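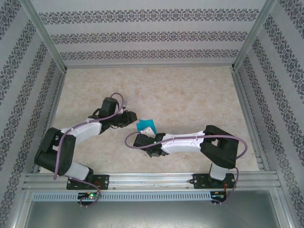 *Two arms, one rail, and a good deal of wallpaper.*

The Feduvero crossover leaked on a Friday, which spoiled Manuela Guerra's lunch. She had been community manager for *Laltholm* for two years, and in that time she had learned to eat fast.

Someone had dug a fish out of the game files. It was a hat, technically. It had the little silver crown that every Feduvero player would know on sight, and by one o'clock there were 352 posts about whether it meant a full event, a new map, or the end of the studio.

"Tell them it's a placeholder," said Subbarao Kurup, who had made the hat.

"Is it a placeholder?"

"It's a fish."

She wrote that the team was always exploring exciting ideas. The forum took this as a yes. A player called Tristano, who had 545 hours in the game and claimed to hate all of them, posted a long theory connecting the fish to a door in chapter two that had never opened.

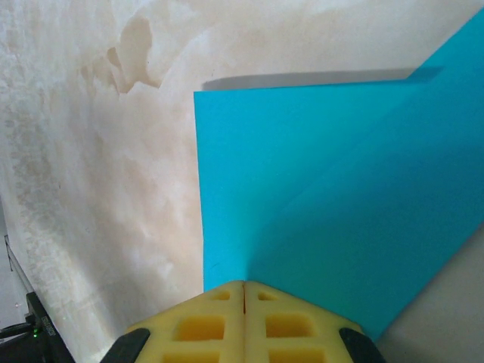 *Blue, with a crease.*

"Does that door open?" Manuela asked.

Subbarao thought about it. He had made the door as well, back in February, on a day when he had mostly wanted to go home.

"It's painted on," he said.

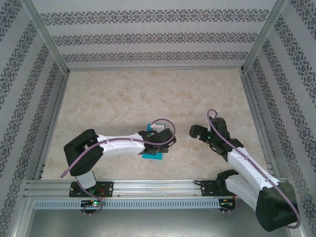 By four the theory had a name, the Pillai Theory, after the blacksmith who stood near the door and sold bad shovels. By five, 1,000 people had signed a petition demanding that Pillai be allowed to wear the fish.

Upstairs sent down a message. They loved the door. How soon could it open?

Manuela read it aloud, twice, and pushed the rest of her sandwich across the desk. Subbarao ate it looking at the shovels.

"What's behind it?" she said.

"Wall."

She typed that the team was thrilled to see so much interest in the wall, deleted the last word, and put in "door."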